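Keeping Small Items in Order on a Shared Table
Project report, Fredy Rengifo and Dinesh Gamage

1. Aim
We wanted to find out whether a shared work table stays tidier when everything on it has a set place. Our table at Cekstead is used by several groups, and small pieces tend to end up on the floor or under other people's work.

2. Method
The project ran for 10 sessions. In the first four we changed nothing and wrote down what was left out at the end. For the other 6 we used three rules:
Small loose pieces go in a metal tray.
Cloths are folded and laid flat beside it.
Cleaning tools stay at the far side.
Dinesh kept the notes and Fredy timed the clearing up.

3. Results
Clearing up got quicker once the rules were in place, though the first session with them was slow - people kept asking where things went. The tray was the most useful change. Its raised rim stops small pieces rolling away, and they are easy to spot on a plain surface. 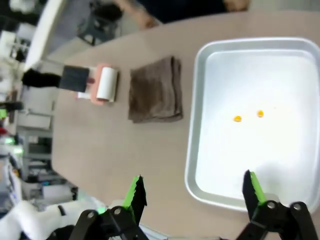

The cloths were harder. Most people folded them, but not always the same way, and twice we found one put back in a heap. The lint roller was usually returned to its side of the table.

4. Problems
A large tray takes up a lot of room. Two groups said they had less space to write. We also relied on our own timing, and we missed the end of one session.

5. Next steps
We would like to try 2 smaller trays and repeat the test in October with a different group.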